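Ticket 277: White lining on sorting bin wall flaking again
Opened by: Imad Nasrallah
Assigned to: Hussam Daher
Priority: normal
Status: open, waiting on parts

Imad Nasrallah, 8:40 am
Hi Hussam! The white coating on the back wall of the front bin is coming off in patches. We found bits of it stuck to the blocks when we tipped them out for a wipe-down. The upper part still feels solid, but lower down you can lift it with a fingernail. Is this the same Prusholm film we put on in February?

Hussam Daher, 9:15 am
Same film, yes. Great catch on the flakes, I'd never have spotted those on the green ones! Could you try a few things for me?
- Brush the loose stuff off with a soft brush, no scraper please
- Press down the tape along the bottom and see if it holds
- Wipe the floor with the Filtska cleaner and tell me if the dull smudges come up

Imad Nasrallah, 11:05 am
Done, and I had fun with it. Brushing took off more than I expected, maybe a spoonful. The tape is another matter. I pressed it flat with a roller and the creases came back within 16 minutes (I timed it!). Filtska got some smudges off the floor, but the fine scuffs are there for good, I think.

Hussam Daher, 11:30 am
Love that you timed it. The tape was only a stopgap from me, so I won't be sad to see it go. Put the blocks back in for now. I need to know how far up the bare patches go before I cut a new sheet.

Imad Nasrallah, 1:20 pm
Attached. Look at the wide band just above the tape, you can see gray coming through all over it. The thin scratches higher up don't bother me.

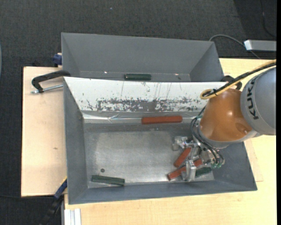
Front bin, back wall: flaked band with wrinkled tape below it

Hussam Daher, 1:45 pm
Perfect, thank you! No more patching, let's strip that wall and start fresh. I've asked Bitar for a thicker white sheet, 300 mm tall, and I'll round off the bottom corners so there's nothing to peel. Their new stuff is lovely to cut.

Imad Nasrallah, 2:10 pm
Yes please! Should I do the second bin while we're at it?

Hussam Daher, 2:25 pm
Check it first and add a note here. Leave the tape on until the sheet arrives.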